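Kornura curved desk, light blue: seven months in

Posted 2021-02-01 by Haris Durrani

I don't usually trust a desk that is sold on its colour. The Kornura comes in a light blue that gets three paragraphs on the shop page before anyone mentions how deep the top is, and I nearly closed the tab at that point. My partner had already decided, though, so one was ordered in June and I have been working at it since. These are my notes for anyone weighing it up against the plainer Brariton, which I had before and which costs a fair bit less.

Assembly

One person can do it. The booklet says 43 minutes, which is an oddly exact figure and not one I got near. It was closer to two hours, and a good part of that went on the legs. The holes on one of them were drilled slightly off, so the bolt went in at an angle and had to be backed out and started again. Kornura did reply when I wrote to them. They offered a replacement leg if I sent the old one back first, meaning I'd have had no desk for however long that took. I kept the wonky one. It has held.

You get seven spare bolts and no spare washers. I'd have swapped a few of one for a few of the other.

The curved front

The shop page makes large claims for the curve. It is supposed to bring everything within reach and be kinder to your forearms. I sat at it for weeks trying to notice this. The edge is comfortable enough, but so was the straight one on the Brariton once I'd stopped resting my wrists on the corner. What the curve does do is make the desk look less like office furniture, and if it shares a room with the rest of your life that may be worth paying for. It also makes it awkward to clamp anything to the front. My old clip-on lamp won't sit square on it.

The colour and the surface

I expected to be sick of the blue by autumn and I'm not. It sits well against brick, and the white legs keep it from looking heavy. In the evening under a yellowish bulb it goes a bit grey, so don't pick it from the photos on the shop page, which all seem to have been taken at noon.

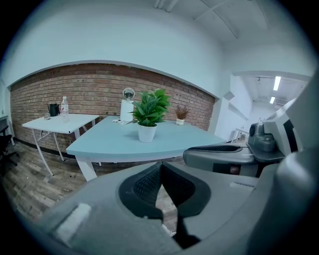

The finish is where I have proper complaints. Pencil comes off with a damp cloth, biro mostly does, and tea leaves a faint ring if you don't catch it the same morning. I've taken to keeping hot drinks off it altogether, and a kettle is better off on a table of its own anyway. Plant pots need a saucer or a felt pad underneath. I dragged one a few inches without lifting it and the mark is still there if you look along the top with the light behind it. The page says "scratch resistant" and I'd like to know what they tried to scratch it with.

Wobble

Some. Typing is fine. Rubbing out is not, and if you lean on one end to reach a socket you'll feel the other end think about lifting. Tightening everything again after a month helped a lot, and I'd put that in the booklet if I were them. Ours is on a hard plank floor; I can't say how it behaves on carpet.

What you don't get

No drawer, no cable tray. Kornura sell a tray separately, and it fits, but the screws supplied with mine were too short to bite. A cheap Sanetis one I already owned did the job with its own screws. There's also a matching pen pot, which I didn't buy and can't comment on.

Is it worth it?

At full price, no, I don't think so. You're paying for a shape and a colour, and the parts that make a desk a desk are average. In a sale I'd consider it. If you want something steadier and don't mind plain white, look at the Brariton first, and go and lean on both if you can find a showroom that has them.

Six out of ten. I'd have gone to seven if the leg had been drilled straight.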